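4.3 Recording a two-hand task by remote control

Use this chapter when the operator wears the Rodo gloves and the robot follows. For guiding the arms directly by hand, see chapter 5.

Before you begin, read the complete chapter one time. A recording which is started in a wrong position can not be repaired later, and must be deleted.

1. Place the robot in front of the short side of the table. Lock the base.

2. Clear the tabletop. Tools, cups and papers must be away before the start position is saved.

3. Put on both gloves and close the wrist straps. Stand so that you see the head view on the monitor without turning your neck.

4. Press SYNC. Hold both your hands still, palms facing each other, until the tone is heard 3 times.

5. Move slowly until one finger of each robot hand touches the near edge of the table. This is the contact position. The software reads the height of the table from it, so please do not push down.

CAUTION: If the force value goes over 60 on either hand, lift both hands and repeat step 4. Higher values can damage the finger joints.
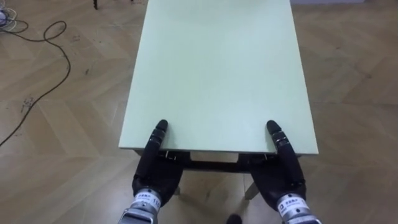 6. Keep the contact and press SAVE START. The status line changes from WAIT to READY.

7. Place the object for the task on the table. A second person should do this -- the operator's gloves are live from now on, and every movement goes to the robot.

8. Press RECORD and show the task at calm speed. Make short pauses before each grasp and after each release.

9. When the task is finished, bring the hands back to the contact position and press STOP.

Note: One recording can have maximum 2000 frames. If the task is longer, divide it in parts and start each part from step 5.

Note: Error 1289 means that the left and the right glove do not have the same clock. Switch off both, wait until the lamps are dark, and switch on the left glove first.

The order of the steps was tested at our Etanham workshop by Oda Westerberg. Users with the older Obradović gloves must do step 4 two times, one time for each hand.

To check a recording before training, continue with 4.4.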